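Sorting a Workbench Drawer

Empty the whole drawer before you buy any dividers. Put screws and wall plugs in one bin, batteries and bulbs in another.
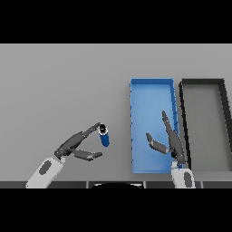 How often should loose batteries be checked?
Twice a year is enough for most homes. I do mine in April and again in the fall.

Tape over the ends of 9-volt batteries before storing them. Keep them out of the tray with the steel wool.

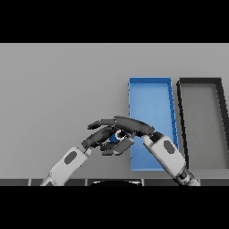 Page last changed: October 5, 2018, by Anoma Siddiqui

Shallow trays suit small parts, and a strip of masking tape makes a good label.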